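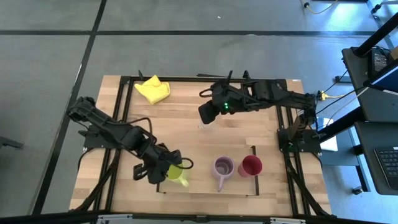 Fig. 3. Cup sorting with two arms: the left gripper has the yellow-green mug, the right one is over the clear glass.

Section 3: Recording your first task by hand

I always start people on cups. They're cheap, they come in silly colours (so you can tell them apart later when you're scrolling through recordings) and they punish a sloppy grip straight away! If you've already done the homing routine in Section 2, you're ready to go.

1. Put your cups out on the table, inside the black frame. Leave enough room between them for a pair of open fingers to get in.

2. Start the Tirkex recorder and type in a task name. Keep it short and dull. Mine is "cups to tray", and I've got 94 recordings under it.

3. Take hold of both hand controllers and wait for the beep. The arms will then follow you, so move slowly for the first few seconds while you get a feel for them.

4. Bring one gripper down to a mug and close it gently on the rim. I go for the rim over the handle, as handles end up facing all sorts of ways.

5. Carry it to the tray, lower it until it touches, then open the fingers and lift straight up.

6. Press the left pedal to save, or the right one to throw the attempt away. Then shuffle the cups about and go again.

Note: Clear glass is hard to spot against pale wood, for you and for the cameras. Bence Magyar swears by leaving it until last, and I've come round to his way of doing it.

Note: Aim for 34 good recordings before you try any training. Small fumbles that you recover from are fine to keep, and I rather like having a few in there.

Caution: Check that the cable loop at each wrist can swing freely before you reach across the table. If it snags, let go of the controllers and press stop. Don't try to tug it loose with the arm still live.

If the recorder shows error 1540, one of the controllers has dropped out. Plug it back in and start again from step 3.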